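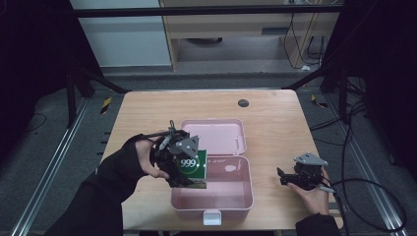

Skalari community help > Perception and timing

Gripper poses lag behind head camera after import into Skalari

Posted by Adhiambo Owino, April 27, 2023

Our laboratory records two-handed packing tasks with a pair of handheld grippers and a head camera. The present task is to put a green carton into an open pink lunch box. Recordings are imported into Skalari, aligned, and then used to train a policy with Melta.

In the imported data, the left gripper's pose follows the video correctly at the start of an episode and falls steadily behind it. By the end, the jaw opening signal reports that the carton has been released well after the video shows it leaving the jaws. The right gripper displays the same behaviour to a lesser degree. Of 264 episodes, 249 pass the importer's own check, so the fault is evidently not being detected.

I have applied a constant offset in the import settings. This corrects either the beginning or the end of an episode, never both. I should be grateful for advice on whether the error lies in our recording or in the importer, and whether the existing episodes can be saved.

Petro Skoryk

Please make sure that you are on the current release. We had a similar problem in October and it went away after reinstalling. Also check the cables.

Khrystyna-Mariia Stetsiuk

A delay that grows with time indicates clock drift, and a constant offset cannot remove it. The likely position is that each gripper stamps its messages from its own clock while the camera is stamped by the host computer. The importer compares only the first message of each stream, so a drifting episode will pass.

The existing episodes can normally be recovered, provided the raw log holds both the device time and the host arrival time for every message. The procedure is as follows.

Open the import settings and change the alignment mode from "offset" to "linear". Set the two grippers as separate sources - they must not share one fit, as their clocks drift at different rates. Leave the fitting window at 50 messages or more. Re-run the import on a single episode and inspect the residual plot, which should be flat. A sloping plot means that the old cached fit is still in use and should be deleted.

For new recordings, it is preferable to synchronise the clocks before each session. Please note that the jaw signal is filtered by default, and the filter adds a small fixed delay of its own. Switch it off before judging the result.

Adhiambo Owino

Thank you. Both times are present in our logs. Episode 733 now has a flat residual for the left gripper. The right gripper still slopes, and I shall clear the cache and report back.

Přemysl Procházka

One addition to the answer above. If a log contains a restart of the gripper driver, the linear fit must be made separately on each side of the restart. The importer does not do this automatically.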